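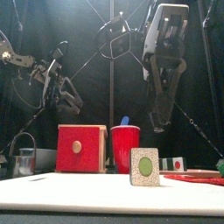
How a Road Tunnel Is Made

An explainer for younger readers
Page last reviewed 5 October 2018

A road tunnel is a passage that carries traffic under something that would otherwise be in the way. Most often this is a hill or a river. Sometimes it is a town, where there is no space left on the surface for a wide road.

These pages explain how a tunnel is planned, dug and opened. Words in capital letters are listed at the end.

Why build a tunnel?

The village of Tirkovden lies on one side of a steep ridge and its nearest hospital lies on the other. For many years the only road between them climbed over the top. It had sharp bends, and in winter it was often closed by snow. Lorries found it difficult, and an ambulance could be held up behind a slow vehicle the whole way.

The new tunnel goes straight through the ridge. It is 2 kilometres long. The old road took much longer to drive, although on a map the two ends look very close together.

A tunnel costs a great deal more than an ordinary road of the same length. The people in charge of roads must therefore be sure that it is worth having. They study how many vehicles use the old road, how many accidents there are, and how many more vehicles are expected in the future. They also ask people who live nearby what they think, and those people do not always agree with one another.

Who does the work?

A council or a government does not usually dig its own tunnels. It writes down exactly what it wants and invites building companies to say how they would do the job and what they would charge. Each company's answer is called a BID.

The bids are opened on the same day and compared. The lowest price does not always win. A company may be chosen because it can finish sooner, or because it has a safer plan. The company that is chosen signs a CONTRACT, a written promise to do the work in a certain time and for a certain price.

The contract for the Tirkovden tunnel was won by Hallgrímsson. Five companies had sent in bids. Hallgrímsson then paid smaller firms to help with parts of the job, such as the lighting and the signs. These are known as SUBCONTRACTORS. 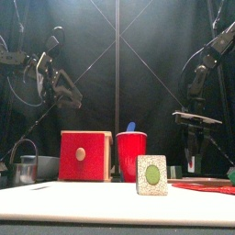

Two robot arms over a white table, with household objects along the far edge.

What is inside the hill?

Before any digging starts, the builders need to know what they will meet underground. Scientists called GEOLOGISTS study the rocks. They walk over the hill and look at places where bare rock shows. They then use a drill with a hollow end to bring up long, thin cylinders of rock from deep below. These are called cores, and they are laid out in order in long boxes and labelled.

A core can show several kinds of rock, one after another, like the layers in a cake. Hard rock is slow to dig but stands up well by itself. Soft rock is quick to dig but may crumble. Cracks in the rock can let water in, and water is one of the greatest worries in any tunnel. The ridge at Tirkovden has hard rock at both ends and a band of softer, wetter rock in the middle, under the place where the River Inero begins.

The engineers use what the geologists have found to draw the path of the tunnel. It may bend a little to stay in good rock. It also slopes gently, so that water runs out by itself instead of collecting in a puddle halfway along.

Ways of digging

There is more than one way to make a tunnel.

Drill and blast. Workers drill a pattern of holes into the rock, fill them with explosives and move a long way back. After the blast, fans clear the dust and smoke, and machines carry the broken rock away. Then the workers begin again. Each round moves the tunnel forward by only a few metres.

Tunnel boring machine. A very large machine, longer than a row of buses, pushes a turning wheel against the rock. The wheel has hard steel cutters on it. The broken rock travels backwards through the machine on a moving belt.

Cut and cover. A deep trench is dug from the surface, the tunnel is built inside it, and the top is covered over again. This suits a tunnel that is not very deep.

The Tirkovden tunnel was made by boring machine. The machine was named Stellon by pupils at the village school, as it is a custom to give these machines a name before they start. Stellon worked by day and by night, with different crews taking turns to look after it, and on a good day

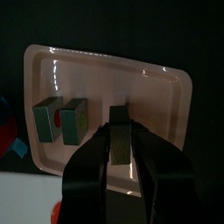
it moved forward by 7 metres. In the softer rock it had to go far more slowly. The crew stopped often to pump a kind of thin cement, called GROUT, into the cracks ahead. Grout sets hard and keeps the water back.

Holding up the roof

A hole in the ground does not always stay open. As a boring machine moves forward, curved pieces of concrete are fitted together behind it to make a ring. Ring after ring is added until the whole tunnel has a strong LINING. The pieces are made in a factory and brought in by a small train.

The shape matters too. A round tunnel is stronger than a square one. The weight of the hill presses on it from all sides, and the curve passes this weight along from piece to piece. The arch of an old stone bridge works in the same way.

The broken rock that comes out is called SPOIL. It can be put to good use. Some of the Tirkovden spoil was crushed and laid under the new road at either end - the rest was used to build a grassy bank that helps to keep traffic noise away from the houses.

Getting ready for traffic

When the digging is finished there is still a great deal to do. The road surface must be laid, and drains put in beneath it. Lights are fixed to the roof. They are brightest near the entrances during the day, to help drivers' eyes get used to the change.

Large fans move the air along so that fumes do not build up. Cameras let people in a control room see if a car has broken down. There are emergency telephones on the walls, and doors that lead to a separate, smaller passage where people can walk to safety. In the Tirkovden tunnel these doors are 200 metres apart. Green signs point to the nearest one. 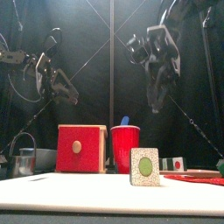

Bonifacio Carretero remembers that the fans were louder than he had expected on the first day they were all switched on. "We had to go outside to finish our conversation," he says. "They are quieter now, because it is rare to need every one of them together."

Before a tunnel opens, the fire service, the police and the ambulance crews practise in it. They may fill part of it with harmless smoke and rescue people who are pretending to be hurt. If something does not work well, it is put right and tried again. The Tirkovden practice was held in November, and the tunnel opened to traffic after the winter.

The old road over the ridge was kept. It is now used mainly by walkers, cyclists and farm vehicles - and by any traffic that has to be sent that way when the tunnel is closed for cleaning.

Words to know

BID: an offer to do a job for a certain price.
CONTRACT: a written agreement that both sides must keep.
GEOLOGIST: a scientist who studies rocks and the ground.
GROUT: a thin cement used to fill cracks.
LINING: the strong inner wall of a tunnel.
SPOIL: rock and soil dug out of the ground.
SUBCONTRACTOR: a firm that is paid by the main company to do part of the work.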